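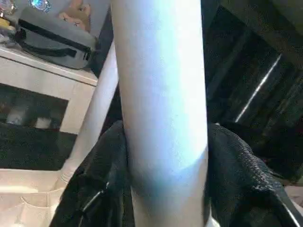 White and smooth, top to bottom.

I bought the Olladdale chair in September, and oh, how I've loved sitting in it with my coffee (and a second coffee).

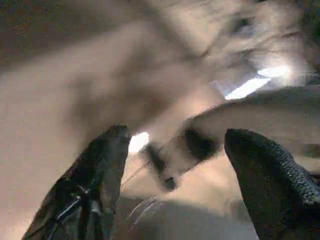

My old one from Distero wobbled terribly, but this one feels steady even when I lean over for the sugar. 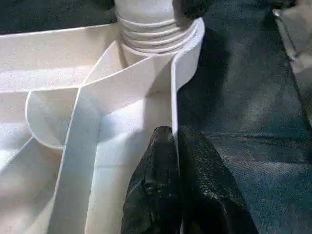

Wiping it down takes me a minute, maybe less! 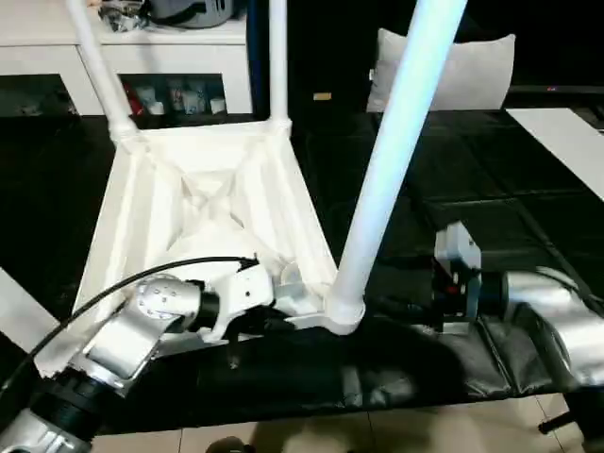

I do wish the seat were a touch deeper for long evenings. Flip it over, though, and those ridges crossing in an X under the white plastic look reassuringly stout to me.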